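Print this page
E-mail this page

Stullness: a word list of small household things

README for the Stullness word list, kept by Amado Bañez 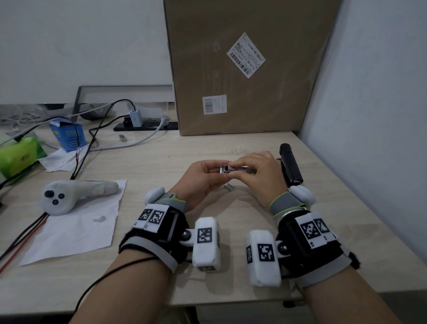 Small metal object held in both hands over a desk.

Stullness is a list of what people call the little objects in their homes. I mean the things that live in drawers and on window sills and at the bottom of bags, the ones with a proper name in the shop and quite another name in the kitchen. There are 946 entries so far, and I still get a thrill each time a new one arrives!

What is in the list

Each entry is one word or short phrase, as used by one household. If two households sent the same word, it appears twice, with two household numbers. I thought about merging them and decided against it, and I'm glad, because the small differences in meaning are often the best part. One family's "doofer" is the television remote and another's is strictly anything with a battery cover missing.

The columns are:

- word: the word as the sender spelt it
- said_like: a rough guide to the sound, in ordinary letters
- meaning: what the household uses it for
- shop_name: what you would ask for in a shop, if there is such a name
- household: a number, never a surname
- how_old: child, parent or grandparent, meaning the oldest person known to say it
- notes: anything else the sender wanted to tell me

Of the entries, 218 have an empty shop_name. Some of those are things like the crust at the end of a loaf, or the one odd sock kept for polishing. Please leave these blank if you make your own copy. A guess in that column does more harm than a gap.

Where the words came from

The list joins two older collections. Meken was a paper one, gathered on postcards, and it is full of lovely long notes in tiny handwriting (one sender filled both sides and carried on round the stamp). Jenum came later through an e-mail form and has shorter entries but much steadier spelling. The source of each entry is given by a letter in front of the household number, M or J.

Typing up Meken took me until December. Where I couldn't read a letter I put a question mark in its place, and there are 8 words with at least one of these. If you recognise any of them, do write to me - I would love to close those up.

Spelling and sorting

The files are sorted by word, ignoring capitals and hyphens. I have kept every sender's spelling, even where it plainly fights with the said_like column. "Wotsit", "whatsit" and "wotzit" are three entries and will stay three entries.

Words from other languages are welcome and there are quite a few, mostly passed down from grandparents. Accents are kept, so open the file as UTF-8 or they will come out as rubbish.

Things to watch out for

The list isn't a fair sample of anybody. People who send in words are people who like words, and they tend to have relatives who like them too. You can't use it to say how common a word is. The how_old column is also shaky, as it depends on family memory, and families disagree.

A few entries are rude. They are marked "rude" in the notes, so you can filter them out for school use.

Using it

You may copy the list, print it, read it aloud and build things with it. Please name Stullness and keep the household numbers with the words. The Salazar edition is a cut-down version in large type, with the meaning first and the word second, and it works very well as a guessing game on a long train journey.

Sending words

One word per message is fine, and so is a whole page of them. Tell me how you say it, what it means in your house and who said it first, if you know. I'm hoping to reach 1,000 entries with the next release, and the section under Q is looking very thin - so if your family has a word for anything at all that starts with Q, please send it.

E-mail this page
Print this page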